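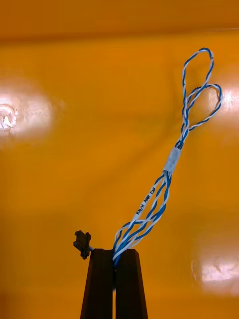 Blue and white twisted harness with its small black connector.

Wiring harness FAQ
Updated Jul 21, 2020

Which colours do you stock?
Blue/white twisted, mostly. Others to order, ask Nele Jansen in the Durkosum office.

Do the wires come twisted?
Yes. Gets looser near the plug, leave it be. Don't re-twist by hand, you'll strain the crimps.

What's the printing on the white wire?
Wire markings. Gauge and so on. If you can't read it, give us your order number and we'll look it up.

Can I have a different length?
85 cm is standard. Longer takes 11 working days, shorter usualy goes out with the normal post.

Plug won't go in?
Turn it over. The ridges and tabs only fit one way. Still no? Stop, don't force it, email Kayode Yusuf with the part number off your board.

Can I pull it out by the wires?
No!! Hold the black housing. Most returns we get are this.

Do you sell connectors on their own?
Packs of 17, no wire. You'll need your own crimp tool.

How should I store them?
Loose coil, flat in a drawer. No tight knots, no rubber bands.

Returns?
Unused only, 2 weeks from delivery. Cut lengths can't come back, sorry.

Do you ship to the Nomau shop for collection?
Yes, pick it at checkout. Bring teh order email.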